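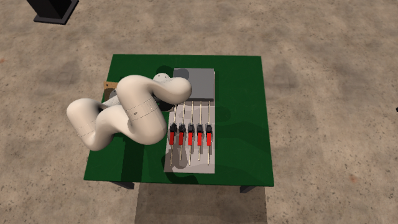

The Huro Public Library will keep its doors open until 10 in the evening through the end of January, and if the first few nights are anything to go by, the neighbors are very glad of it. Over 3000 people signed the request for longer hours last fall (3104, to be exact, many of them students at the college across the river), and the town found the money in the end - a little later than hoped, but in time for exams and the worst of the cold.

Ksawery Pawlak, the head librarian, has been stopping by the reading room most nights to say hello and refill the tea urn. "We set out 86 chairs and I thought that was plenty," he said, laughing. "Then I had to go and borrow more from the music room."

The children's corner still closes at six, as it always has, and the parking lot on Fosen Street is free after dinnertime. Anyone who needs a library card can get one at the front desk in a few minutes with proof of address. Returns can go in the outside drop box at any hour, even in the snow.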